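Giltitz Packing Supplies — Customer Support
Ticket 41-10: Void fill and tissue wrap, fragile inserts
Product: Skillard tissue wrap, white, flat sheets
Site: Meston
Status: Resolved
Opened: November 2018

Reported problem

Customer packs gift boxes at a bench in the Meston stockroom. Each box holds one or more small glass jars and a party item, usually an inflated balloon used as a light filler. Since changing to Skillard tissue, the customer reports the following:

Sheets tear along the edge when pulled from the stack.
Crumpled sheets flatten inside the box and the jars touch.
Balloons go soft or burst before the box is opened.

Customer asks whether the tissue is defective and whether the batch can be exchanged.

Initial response

Asked customer for the storage location of the tissue, the number of sheets used per jar, and the order in which items go into the box. Also asked for one full sheet and one torn sheet from the same stack to be sent in.

Customer reply

Tissue is kept on an open shelf next to the stockroom heater. One sheet per jar. Balloon goes in first, jars on top, tissue pushed into the gaps last. Sheets are crumpled tightly into a ball before use.

Sample check

Full sheet received and compared with retained stock. Weight and dimensions match. The received sheet was noticeably more brittle at the edges. The torn sheet showed short, ragged tears starting at the outer edge and running inward, with no tearing from the middle. This fits a dry stack pulled by the corner. No manufacturing fault found.

Bench work

Handling was repeated with sheets from retained stock. A sheet held at one corner and pulled tears early. A sheet held at both ends and drawn out slowly will stretch into a loose strip and keep its wrinkles, even with a damaged edge.

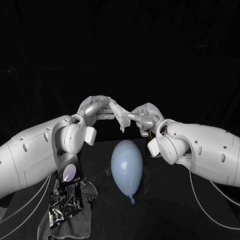 The wrinkles are what carry the load. A sheet crushed into a hard ball loses most of its spring after the first compression, and a second sheet packed the same way adds little. A sheet opened out again after crumpling, then folded loosely, recovered its height after the box lid was pressed down and released. Torn sheets performed as well as whole ones in this use and do not need to be thrown out.

Balloon position was tested separately. With jars resting on the balloon, the balloon shifted to one side and the jars met in the middle — same result in both boxes tried. With jars at the base and the balloon on top, no contact was recorded after 15 turns of the box.

Advice sent to customer

1. Move the tissue away from the heater. Keep it in the outer wrapper until needed.
2. Lift sheets from the stack with a flat hand. Do not pull by the corner.
3. Crumple once, open out, then fold loosely. Use 2 sheets per jar.
4. Place jars first, tissue between and over them, balloon last.
5. Inflate balloons below full size. Leave clearance under the lid.
6. Keep tape dispensers and box knives off the part of the bench where balloons are laid out.

Exchange request declined on the basis of the sample check. One replacement pack sent as goodwill.

Follow-up

Customer confirms tissue moved to the closed cabinet. Edge tearing reduced but still present in the old stack, which is being used up as filler. Jars no longer touching. One balloon found soft in the last 10 boxes. Customer suspects the knot and will check before packing.

Customer also asked whether McGrath cartons in the next size up would work with the same quantities. Answered that the larger carton needs an extra sheet along each long side, and that the balloon should not be used to take up the added width.

Internal notes

Storage line on the Skillard pack label is printed on the underside and is easy to miss. Request passed to the label team to move it to the front for the March reprint. Handling steps added to the standard reply for tissue complaints.

Ticket closed with customer agreement. Reopen under the same number if tearing continues with the replacement pack.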